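Trolent Two-Finger Gripper, Soft Pad Version

Draltside shop > Grippers > Electric > Small arms

Price: $603
Ships with: gripper, soft pads fitted, spare pads, hard pads, cable, mounting screws, hex key
Availability: in stock, next batch due in February

I've wanted to put this one in the shop for ages, and I kept putting it off because I already carry two grippers for small arms and didn't want a third just to fill a row on the page. Then I got one on the bench to try against the Plolgate and the Boonyarit, meaning to give it an afternoon, and it stayed on the arm for a couple of weeks. So here we are, it gets its own page, and I've written down what I found so you can decide if it suits what you're doing.

Quick version for those of you who are already reaching for the cart: it's a two-finger electric gripper with parallel jaws, it opens to 100 mm, and it's very good with light, round, awkwardly shaped things. It's slower than the Plolgate. If you mostly pick up blocks and boxes, you probably don't need it (keep reading anyway, the hard pads might change your mind).

What I like about it

The opening, first of all. 100 mm doesn't sound like a lot until you've spent a morning trying to get a narrower gripper around a cup from the outside. With the Plolgate I ended up grabbing nearly everything by a rim or a handle, and then the whole motion has to be much more exact. With the Trolent I can come straight down over a cup and close on the body of it, and if I'm off by a bit, the cup shuffles into the middle as the jaws close. Lovely!

Then the pads. They're a soft gray rubber with a bit of give, thicker than you'd expect, and they squash around curved plastic nicely. They slide onto the fingers and lock with one screw each. I can swap a pair without taking the gripper off the arm, even with my big clumsy hands, and the screws stay in the finger when you back them out, so you won't be on your knees looking for them under the bench.

And it's quiet. My old one whined so much on closing that I used to wear ear defenders for long sessions. You can hear this one, but you can have the radio on too.

What I like less

The cable comes out of the side. I don't know why anyone would do that. On most arms it means the cable loops outward right where you'd like to get close to a wall or an appliance, and I had it catch more than once before I gave in and taped it back along the wrist. There's an angled plug you can order (see the extras further down) and I'd get it.

It also takes its time. Fully open to fully closed is noticeably longer than on the Plolgate, and if you're doing a lot of short moves you'll feel it. You can skip a good part of that by not opening all the way every time, which I'll get to under settings.

How I tried it

I don't have a lab, I have a bench with a rail along it and a white table top, and a big box of play kitchen stuff that I've been adding to for years. Toy food is great for this. It's light, it's slippery, it rolls off when you get it wrong, it comes in all sorts of silly shapes and you don't mind when it gets squeezed flat. I used the same set for all three grippers, with the arm, the mount and the speeds left alone, so the only thing changing was what was bolted on the end.

A typical layout has the cups and the oval colander out in the open part of the table, the ketchup bottle lying on the plate, fruit scattered wherever it lands, and the little toaster oven over by the arm, where space gets tight. I shift things around between runs so I'm not just tuning for one arrangement. The picture is from overhead, with the gripper just peeking in next to the oven. 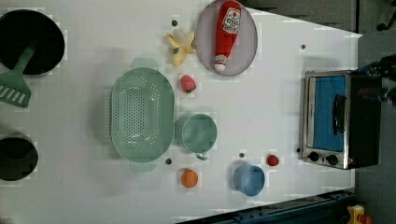
Object by object

Cups. The best of the bunch with the Trolent. Standing up or lying on their side, it didn't matter much. For one on its side I come in across the body, with the handle out of the way, and close gently. The Boonyarit managed these too but wanted more fiddling with the wrist angle first. The Plolgate could only do them by the rim or the handle.

Strawberries and the orange. Round fruit is where the soft pads earn their keep. With hard pads the orange squirts out sideways if you're even slightly above the middle of it, and then you're chasing it across the table. With the soft ones I set the jaws a little lower than halfway and it stays put. Strawberries are easier, I think because the taper gives the pads something to settle against.

Banana. The toy one is half peeled, with flaps sticking out, and it's a pest for every gripper I own. Grab it by a flap and it swings. Grab it at the unpeeled end and it's fine, so that's a matter of where you aim, and the wide opening doesn't help you. All three did about the same here.

Ketchup bottle. Lying down on a plate it's a neat little test, as the plate rim gets in the way of the fingertips. The Trolent fingers are slimmer at the tip than the Plolgate ones, so I can get down either side of the bottle without nudging the plate. With the Plolgate I moved the plate nearly every time.

Colander. Too wide for any of them to grab across the basin, so you go for a handle. The hard pads are better at this. The soft ones let it droop, and then the far side drags along the table.

Spatula and pan. I'd call this a draw. A flat handle resting inside a pan is hard to get under, and I had my best luck pinching it from the sides with the fingers pointing steeply down. The narrow tips help a bit. Long things twist in soft pads, so expect some swing if you lift by one end.

Toaster oven door. I wasn't going to include this, but people always ask me about doors. You can hook the handle with one finger or close on it, and the Trolent will do either. Mind the cable! This is exactly where mine caught.

Settings I ended up with

You get closing force and opening width as plain numbers, with no strange units to convert. Force goes on a scale up to a maximum that I never needed for toys. I left it at 30 for fruit and cups and went up to 37 for the bottle, which is a bit heavier than the rest. Go much higher on thin cups and you can see them deform, so start low.

For width, tell it to open only as far as the thing in front of you needs, plus a finger's breadth or so. That's where you get your speed back. Once I'd done this for every object, a whole run of clearing the table felt about as quick as with the Boonyarit.

If you run your arm from a Boonyarit controller, the Trolent plugs straight in and shows up in the gripper list. On a Plolgate controller you need the adapter lead, and you have to pick "generic two-finger" from the menu. That works fine, but you lose the force readout on the screen and have to set the number blind.

Which of the three should you get?

Trolent: mixed household-type objects, round things, cups, anything light. Needs a bit of patience and the angled plug.

Plolgate: blocks, boxes, small parts, lots of repeats. Fast, tough and the cheapest of the lot. The narrow opening is the thing to check before you order.

Boonyarit: in between on everything. It's the one I'd hand to someone who doesn't yet know what they'll be picking up, and the only one where the fingers can be turned around for grabbing from inside a bowl or a pot.

Extras for the Trolent

Angled cable plug
Adapter lead for Plolgate controllers
Soft pads, pair
Hard pads, pair
Mounting plate for older arms (check your bolt pattern first, there's a drawing you can print at actual size)

Before you order

Have a look at how much your arm can lift. The gripper counts toward that limit along with whatever it's holding, and on the smallest arms there isn't a lot left over. Send me the model of your arm if you're not sure and I'll check it for you.

Returns are fine as long as the pads are clean and all the screws come back with it. If you've cut or glued the pads, keep them and just send the rest, and I'll take the price of a new pair off the refund. I answer mail in the mornings, usually with the bench still in pieces behind me.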